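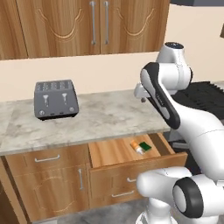

How to make French onion soup without believing everything you read

Most recipes for onion soup tell you the onions will brown in ten minutes. They won't. I've tried it on gas, on electric and on a friend's very expensive hob, and ten minutes gets you limp, pale onions that taste of school dinners. Allow 60 minutes and put the radio on.

What you need, for four bowls:

1000 g brown onions, weighed before peeling
40 g butter
1 tablespoon oil
1 level tablespoon plain flour
A small glass of dry white wine
1 litre beef stock
A few sprigs of thyme and a bay leaf
Half a stale baguette
A good lump of Gruyère, or Comté if that's cheaper

Slice the onions from root to tip, about as thick as a pound coin. Some people swear by red onions or a mixture of three kinds. I've made it both ways and couldn't tell you which bowl was which, though the red ones did turn the soup a murky colour.

Melt the butter with the oil in your heaviest pan. I use an old Moulin casserole with a chipped lid. Tip in all the onions with a teaspoon of salt, put the lid on and leave them over a low heat until they have slumped, stirring now and then. Take the lid off, turn the heat up slightly and carry on until they are the colour of strong tea.

About sugar: plenty of cooks add a spoonful to "help" the browning. Onions are sweet enough already, and the sugar mostly gives you a sweeter soup. Bicarbonate of soda does speed things up, but it also turns the onions to paste. I'd leave both in the cupboard.

Stir in the flour and cook it for a minute. Pour in the wine and scrape the bottom of the pan well - there's a lot of flavour stuck down there. Add the stock and herbs and simmer for 30 minutes with the lid half on. Fish out the bay leaf and the thyme stalks. Taste before you salt it again, as shop-bought stock can be fierce.

Toast thick slices of the baguette until they are properly dry. Ladle the soup into heatproof bowls, float the toast on top, cover with grated cheese and grill until it bubbles and catches at the edges.

You may read that the soup is better the next day. Slightly, perhaps. It keeps for three days in the fridge without the bread, and it freezes well - I made a double batch in November and the last tub was fine after Christmas.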